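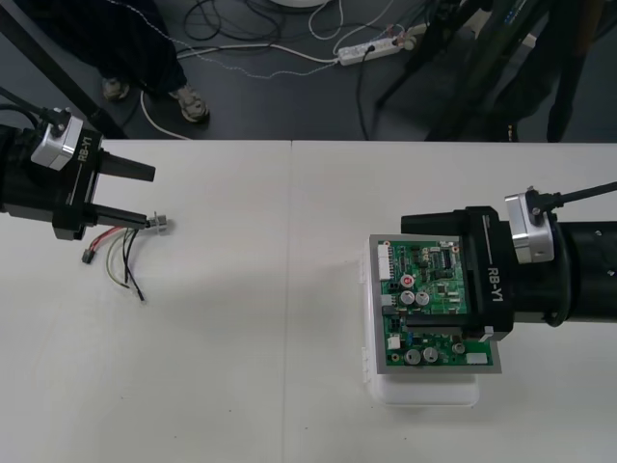
The left one has the connector, the right one has the board.

My mother wanted to know if it could do towels.

I'd called her on my lunch break to tell her the arms were finally up and moving at Skastura, and I was pretty worked up about it (I'd been told for months that I was going to be replaced by them, so you can imagine), and she listened to the whole thing and then she said, "But can it fold a towel, Junie?" I said it was for control boxes. She said well, she didn't need any control boxes.

I've been at Skastura 15 years. We're out past the grain terminal in Peronberg, in the building with the green roof, and if you've ever had your teeth cleaned in a Prodent chair that went up and down without a fuss, there's a fair chance I put the brains in it. A board goes in a box, the wires go on the board, the connector goes through the hole in the panel. I can do it while arguing about baseball. I have done it while crying, once, after the thing with Dale, and that box passed inspection too.

So when Oluwatosin Oyelaran came over from the Yokoyama plant with two robot arms and asked who knew the most about the wiring bench, everybody looked at me, and I said, "Oh, so I get to train the guy who takes my job," and she said, "You get to train it for a while. Let's see how it goes," and then she asked me where the good coffee was. I wanted not to like her. It lasted until about the second cup.

We set up on the white tables at the back. I named the arms right away even though she asked me not to. They're both black and they both say RB-Y1 on the gripper, so there was a real need! Left was Walt and right was Bernice. Walt was for small stuff and Bernice was for holding things, and Bernice was wonderful, I'll say that now. You gave Bernice a board on its metal frame and she held it over the plastic box like it was a birthday cake. She never got tired and she never put it down in somebody's lunch.

Walt had the connector.

I should explain about the connector. It's the size of a thing you'd lose in a coat pocket, and it comes with its wires already in it, and the wires have opinions. They've been coiled in a bag. They remember the bag. When I pick one up I give it a kind of shake and run my fingers down the bunch, and the red ones go where they're supposed to go and the black ones mostly follow. I'd never thought about it for one second until Oluwatosin asked me to tell her what I was doing.

"I'm fixing its hair," I said.

She wrote that down! She had a notebook, a paper one, and she wrote "fixing its hair" in it, and under that she wrote "how???"

So that was most of August. I'd do one, slow, and she'd watch, and then Walt would do one, slower. He'd get the metal part every time. He'd come in with those two fingers and close them on it as gently as you please, and I'd be standing behind the tape with my fists up going come on, come on, and he'd lift it, and all the wires would flop over the other way. Then he'd carry it across to Bernice with the whole mess hanging underneath, and the little plug on the end would catch on something. The edge of the box. The other wires. One time, my sleeve, because I'd leaned over the tape, and I got a talking-to.

"He can see the connector fine," Oluwatosin said. She turned the laptop around so I could look at what Walt was looking at. "It's the rest of it that keeps changing shape on him."

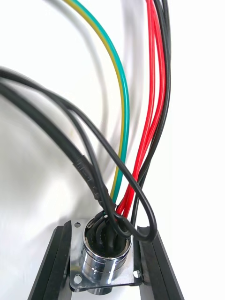

Walt's side of it, from down at the gripper.

I hadn't seen it that close in years, to tell you the truth. My eyes aren't what they were and my hands do most of it now. All that shiny metal, and then the wires coming in from everywhere, looping over each other, the striped one sliding down the middle like it was the only one who'd read the instructions. I stood there looking at it and I thought, well, no wonder. I'd have dropped it too.

I told her that. I said I felt kind of bad for him.

"Don't," she said. She was sitting with her feet stuck out and her shoes half off, and she'd had a long day. "He doesn't feel bad for you."

"He might. You don't know what Bernice tells him."

The day it happened I was supposed to be off. It's in the shop log as 24/11/2022, job 111, one chair box, and I was supposed to be at my mother's peeling potatoes, but the Prodent order was late and Oluwatosin had texted me one word, which was "hair." So I told my mother I had to run out for butter. I had my good blouse on.

She'd changed how he did it. He picked up the connector and then he didn't go anywhere. He lifted it straight up, high, higher than I thought he could go, and he turned his wrist a little one way and a little back, and the wires swung, and hung there, and settled. It was the shake. It was my shake! It was slow as molasses and it looked like an old man trying to get a bug off his hand, but I knew it when I saw it, and I made a noise I'm not going to describe.

Then he brought it over to Bernice, and she had the board ready, and the plug cleared the edge of the box. Walt went down, and missed, and backed off, and went down again. And missed. We watched him try 4 times. On the last one Oluwatosin grabbed hold of my good blouse and I don't think she knew she was doing it.

He got it on. Crooked, but on.

It had taken so long the overhead lights had gone off on their timer, and I had to wave my arms around to get them back. I do a box in the time it takes to hear a couple of songs on the radio. I could have done the whole late order in the time it took Walt to do the one plug, and I did do it, after that, in my blouse, with Oluwatosin handing me boards and Bernice holding the odd one when I needed a third hand. She really is good at that. I asked if I could just keep Bernice.

"You're not supposed to pick," Oluwatosin said.

"Well, I'm picking."

She asked me if I was worried, and I said about what, and she said about the next time, when he's faster. I was stripping a wire and I finished stripping it before I answered. I said I had 2 more years on my mortgage and a bad thumb. I said if he could take the ones with the stiff black cable, that's the cable that did my thumb, he could have those with my blessing. She got the notebook out again and wrote down "stiff black cable first."

By the time I got to my mother's the potatoes were done and so was everyone. She'd kept me a plate under foil. She looked at my hands and she looked at my blouse and she asked where the butter was.

I told her Walt got the plug on.

"Good for him," she said, and put the plate in the microwave, and then she went and got the laundry basket and set it on the chair next to me. Bath towels, right out of the dryer. "Show me how he does it," she said.

So I picked one up by the corner and held it way up high, and gave it a little turn one way and a little turn back, and we both sat and waited for it to stop swinging.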